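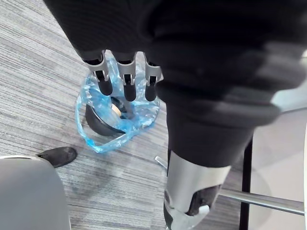
Gunther Brinkmann says it still can't do a bag of shopping off the floor without someone standing by, and he would not sell it to anyone as household help yet. Fair. Read this section with that in mind.

Section 7. Floor pickup, soft bags (Obura hand, three-finger)

What works: boxes, rigid tubs, shoes. What sort of works: a plastic bag with something hard in it. What doesn't: empty bags, wet bags, anything tied in a knot.

Before you start

1. Sleeve on, cuff closed. No skin of the arm showing near the fingers. Film gets into the joints otherwise.
2. Wipe the black tips. Dry cloth only, no alcohol.
3. Check tip wear in Motaren under Hand > Tips. Swap the set at 3,000 grips.
4. Feet, chair legs and cables out of the reach area. Chairs on wheels are the worst, they roll when the arm leans on them.

NOTE: Striped or heavily patterned carpet confuses the floor height. Run Floor Teach again for each new carpet. Takes a couple of minutes. Do not skip.

Picking up

5. Select Soft Bag in the job list. Not Container, even if there is a bowl or tub inside. Container mode expects a bare rim and will squeeze way too hard.
6. Jog the hand over the bag, fingers pointing down. Tips open.
7. Lower until Motaren shows Contact. Stop there.
8. Close at force 4. If the film slides, open, move over a bit, close again. Don't just turn the force up.
9. Lift slowly to hip height and hold. Watch for the handle loop, it likes to catch on furniture.
10. If the hold is OK press Accept, then Carry.

CAUTION: Bag film can wrap a finger on release. Arm must be in Pause before you pull it free by hand. Pause, not Idle. Idle can restart on it's own.

CAUTION: No glass, no hot food, no open liquids. Loose small items can drop out when the bag tips.

If it fails

Grip lost on lift: worn tips or too little film between the fingers. Redo step 8.
Contact never shows: floor height is off. Floor Teach.
Error 7: hand thinks it's closed on nothing. Thin film does this alot. Reopen, try again closer to the hard item.

Unattended running

Not supported for soft bags. Illov firmware has a night mode, leave it off for this job. Citix are working on better slip sensing, no date for it. Until then one person at the stop button the whole time, and yes that is slower than picking the thing up yourself.

Section last changed 21/10/2023. Drop and tear settings are in the next one.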